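**Pince qui laisse glisser les objets mous : par où commencer ?**

Posté par **Candela Sepúlveda**, jeudi 25 juin

Bonjour à tous ! J'ai remis en route la petite cellule de notre atelier à Tumham : un bras six axes, une pince électrique à deux doigts, une caméra au poignet. Sur les cubes en bois, un vrai bonheur, ça prend et ça pose toute la journée. Dès que je passe aux objets en feutrine, par contre, la prise devient capricieuse : l'objet pivote pendant la montée, ou bien il descend doucement entre les doigts. J'ai déjà poussé l'effort de serrage de 9 à 20 N, sans grand changement.

La vue de la caméra juste après la fermeture :
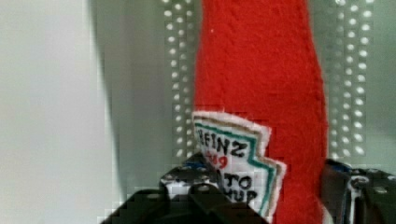

*Le ketchup en feutrine entre les deux doigts, vu du poignet.*

Les doigts sont ceux d'origine, je n'ai rien refait depuis avril à part un coup de chiffon. Est-ce que je dois toucher à la mécanique, au programme, aux deux ? Merci d'avance, je suis preneuse de tout !

---

**Iñaki Arroyo**

Ah, les objets mous, mon sujet préféré ! Je regarderais la mécanique d'abord, c'est vite fait.

1. Bras à l'arrêt, énergie coupée, tu essaies de faire bouger chaque doigt à la main. S'il y a du jeu, tu démontes, tu nettoies la portée et tu remontes au couple de la notice (pas au feeling, les filetages de ces petites pinces pardonnent mal).
2. Tu fermes à vide, lentement, avec une feuille de papier entre les doigts. Elle doit être retenue pareil en haut et en bas. Si elle pivote autour d'un point, tes faces ne sont plus parallèles.
3. Tu dégraisses les faces de contact à l'alcool isopropylique, chiffon non pelucheux. La feutrine perd des fibres et ça finit par faire une couche qui glisse.

Ensuite seulement, le programme. Avec du mou, la force monte progressivement pendant que la matière se tasse. Si ta montée part dès le premier contact détecté, tu soulèves un objet à moitié serré. Mets une tempo d'environ 2 secondes avant de décoller, juste pour voir. Si ça tient, tu la réduis petit à petit. Chez moi ça a tout changé !

Et redescends l'effort, tu écrases pour rien.

---

**Booker Mahmoud**

Faut coller du caoutchouc sur les doigts et c'est réglé.

---

**Hamidreza Moradi**

D'accord avec Iñaki sur l'ordre. Pour le caoutchouc, oui, ça marche très bien, mais pense à la suite : des patins de 2 mm de chaque côté, ça te mange l'ouverture d'autant et il faut refaire le zéro de la pince. J'ai oublié une fois, elle annonçait « objet saisi » alors qu'elle était fermée sur rien, j'ai cherché tout un après-midi.

Vérifie aussi la hauteur de prise. Pour un objet debout et haut comme ta bouteille, je viserais près du centre de gravité, sinon il bascule dès que le bras accélère. Et tiens-nous au courant, j'adore ce genre de réglages !

---

**Candela Sepúlveda**

Merci !! Je fais le test du papier demain matin avant de toucher au reste, et je reviens avec les résultats.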